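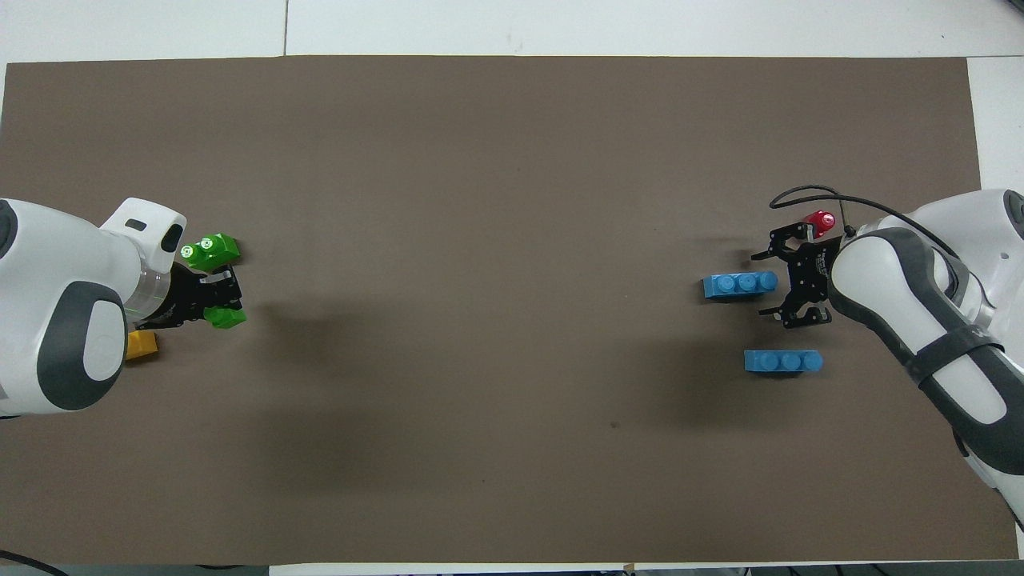 Please tell me it will be open after work, because I can't get anywhere before supper, one reader of our last newsletter wrote to me, and I'm so happy to answer that one in public. Yes! The Drollard Toy Library will stay open until 8 p.m. two evenings a week, starting with our first day of lending on August 25, 2012, at 1608 Makokha Avenue in Waltuvon.

I'm Elias Srour and I run the place, so I get to write the press release too. You'll have to forgive the exclamation marks.

A toy library works the way you'd expect. You come in, pick out up to 5 things, sign the card and bring them back in three weeks. Building bricks, wooden trains, floor puzzles, dress-up clothes, board games for bigger kids (and grown-ups, we don't check). We open with 288 items on the shelves, all of them washed, sorted and bagged. The bagging took most of the summer and I never want to see another zip bag.

We started collecting back in March with a table outside the Imanham Market, and I figured we'd get a few boxes of puzzles with pieces missing. Well, we did get those. But people also dropped off a dollhouse with working shutters, a marble run still in its wrapping, and so many bricks that we had to borrow a second storage room. Nearly 200 families have signed up already, and a good number of them are driving over from Imanham, which thrills me. 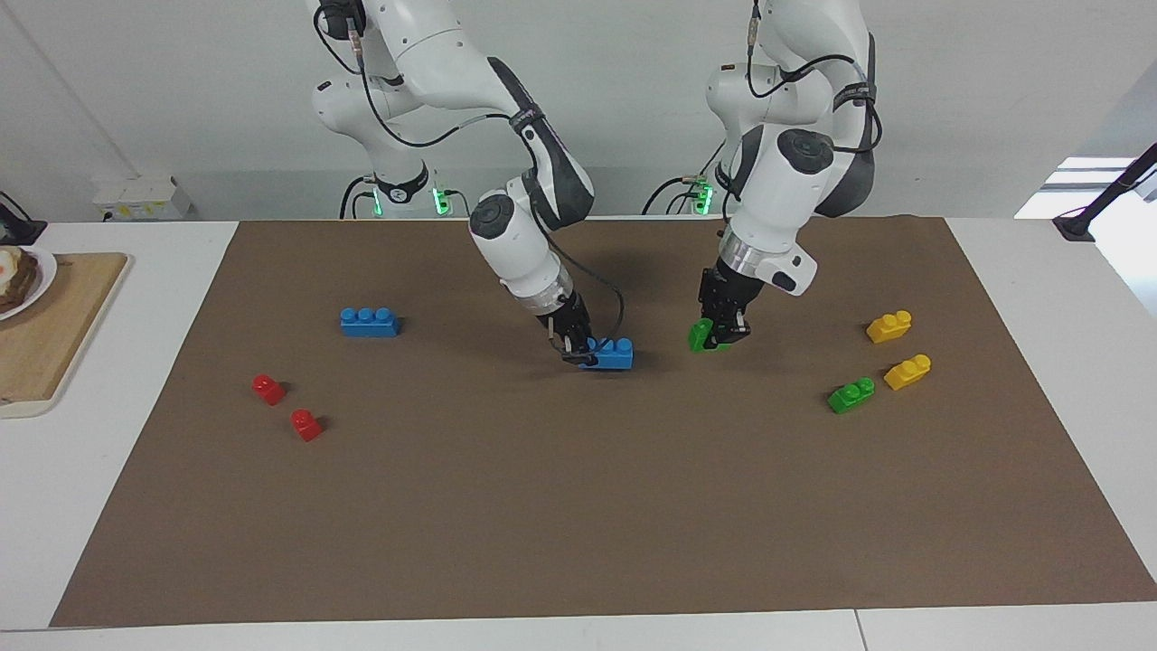

Blue brick on the brown mat.

Membership is free for the first year. After that we'd like to keep it cheap, and I'll say more when I know more. Lost pieces happen, so please don't hide a toy under the bed for six months out of guilt - just tell us and we'll work it out. Batteries are on you. Anything that squeaks, honks or plays the same song over and over has an orange sticker on the bag, so you can make your own decision about the ride home.

Opening day runs from 10 a.m. to 4 p.m. There will be lemonade, a puzzle race in the front room and a repair bench in the back, where you can bring one broken toy from home and we'll have a go at it. I can do wheels and string. I'm less good with dolls' eyes, but somebody on the bench will know how.

We're still looking for tricycles, baby toys without loose parts, and shelving no taller than my shoulder. Stuffed animals we can't take, sorry, we have no way to wash that many. Drop-offs go to the side door on Makokha Avenue during open hours, and please ring the bell and wait for me to come down, I'm slow on the stairs.

Press are welcome all day. Ask for Elias at the front desk. If you want to talk before it gets loud, come at 9 a.m. and knock hard.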